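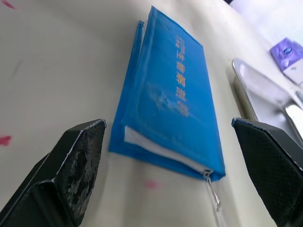
The Paper Years

When the river came over the wall at Ovbridge in August, most people on the lower streets had 30 minutes to leave. They took pets, phones and medicine. Very few took their papers, and many spent the winter finding out what that meant.

Replacing a birth certificate through the county costs $12 and takes 11 weeks. A house deed can take longer, and the office will not start without photo ID, which for some families was in the same drawer as the deed.

The Gavrilă bakery on Mill Street lost 2 filing cabinets. The owners had bank records online but no copy of their lease, and the landlord's copy was in a flooded basement across the road. Their insurance claim was still open when this issue went to press.

Cidico, a small legal aid office, now runs a free records clinic in the old library. Its advice is simple. Keep the originals together, in one place, near the door. Leave a set of copies with a relative in another town. Write down policy numbers by hand — phones die.

Scanning helps, but lenders and courts still ask for originals more often than people expect. The town of Nitine, upstream, has started mailing a one-page checklist with its water bills. Ovbridge plans to do the same this spring, once its own records office is back in its building.

February 25, 2021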